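ビジャヌエバ街道の縦断ツアーが11月に登場、港町から高原まで11泊の旅

2024-04-20

旅行会社ウィスタリー(Wistarley)が、海辺の町プリルデル(Prilludel)から高原の町カケッティ(Kaketti)までを結ぶ新しい周遊ツアーを発表しました。その名も「ビジャヌエバ(Villanueva)街道縦断」。全行程295キロを、路線バスとローカル列車、それに少しの徒歩でつないでいく11泊の旅です。初回の出発は11月。待っていた人、きっと多いですよね!

これまでこの街道を旅しようとすると、海側だけ、あるいは高原側だけを訪ねて引き返すのが普通でした。途中のビジャヌエバ峠を越えるバスの本数が少なく、しかも乗り継ぎ時間がなかなか合わないのです。時刻表とにらめっこした末にあきらめた経験のある人なら、今回の発表がどれだけうれしいか分かってもらえるはず。ツアーでは峠越えの区間だけ専用の小型バスを用意し、それ以外は地元の人と同じ列車やバスに乗ります。この「全部は貸し切りにしない」というところが、またいいんです。

旅の始まりはプリルデル。到着した日を含めて3泊します。港のまわりには朝早くから開く食堂が並び、名物は白身魚と豆を煮込んだスープ。皿いっぱいに盛られて、固めのパンが2切れついてきます。2日目は湾をめぐる渡し船に乗り、対岸の塩田の村へ。午後は丸ごと自由時間なので、旧市街の坂を上って灯台まで歩くもよし、広場のカフェで何もしないもよし。個人的には、夕方の灯台をぜひ推したいところです。西向きの岬なので、晴れた日には沈む夕日を正面から眺められます。

4日目からは内陸へ。オリーブ畑とぶどう畑の間を単線の列車がのんびり走り、途中の小さな駅で降りながら、村に1泊、また次の村に1泊と進んでいきます。宿は大きなホテルではなく、昔の商家や農家を改装した家族経営の宿が中心。夕食は宿でとる日と、村の食堂へ出かける日が半々ほどに組まれていて、同じ料理が続かないように工夫されているそうです。収穫を終えた畑の色が日ごとに変わっていく11月は、車窓の楽しみが多い季節でもあります。

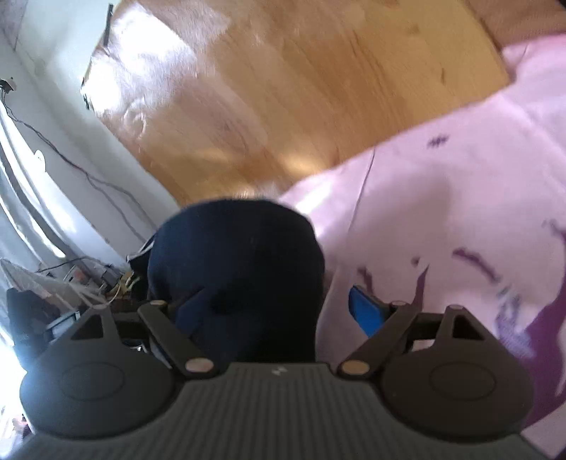

ビジャヌエバ峠と街道の宿場

中盤の山場は、なんといってもビジャヌエバの町と峠越え。かつて塩と羊毛を運ぶ隊商が行き交った宿場町で、石畳の目抜き通りには、アーチ型の門を構えた旧旅籠がいくつも残っています。ここでの滞在は3泊。そのうちの1日は、旧街道の一部を歩く半日のハイキングに充てられています。道はおおむね緩やかな下りで、歩きやすい靴さえあれば特別な装備は必要ありません。歩くのが苦手な人は、バスで先回りして終点の村でお茶を飲みながら待つこともできます。

町では市の立つ日にちょうど当たるよう日程が組まれているのもうれしいところ。山羊のチーズ、栗の蜂蜜、干したいちじく、手編みの靴下。値段は驚くほど手ごろで、荷物に余裕を持って出かけたくなります(宿に頼めば、重い荷物は次の町まで先に運んでもらえます)。

終着地カケッティへ

峠を越えると、景色はがらりと変わります。木々がまばらになり、空がぐんと広くなって、草原の向こうにカケッティの赤い屋根が見えてくる。この町には最後の2泊を過ごします。標高が高いため11月の朝晩はかなり冷え込みますが、そのぶん空気が澄み、夜は町はずれまで少し歩くだけで見事な星空が広がります。温泉を引いた古い公衆浴場もあり、長旅の締めくくりにはこれ以上ない贅沢! 湯上がりには、浴場の隣の店で出している温かい林檎の飲み物をどうぞ。

2つの町をつなぐ旅の面白さは、食べものにもよく表れます。海側で魚だったスープは、内陸に入ると豆と野菜になり、峠では羊肉、高原ではきのこになる。同じ形の器で出てくるのに中身が少しずつ変わっていくので、毎晩の食卓がそのまま地図のように感じられるのではないでしょうか。全部食べ比べたら、どれが一番だったかで同行者と盛り上がること間違いなしです。

申し込みについて

募集人数は初回分が全体で80人。いくつかの組に分かれ、日をずらして出発します。1人での参加も歓迎とのことで、相部屋か個室かを申し込み時に選べます。料金には宿泊、区間内の交通、朝食と一部の夕食、峠でのハイキングの案内が含まれ、プリルデルまでの往路とカケッティからの復路は各自の手配になります。カケッティからは近くの空港行きのバスが毎朝出ているので、帰り道の心配はそれほどいりません。

ウィスタリーでは、逆向きに高原から海へ下るコースも検討しているそうです。旅の最後に海が待っているというのも、想像するだけでわくわくしますね。ただし時期はまだ決まっておらず、まずは今回の出発分の受け付けが先になります。詳しい日程表と持ち物の一覧は、同社の窓口で受け取れます。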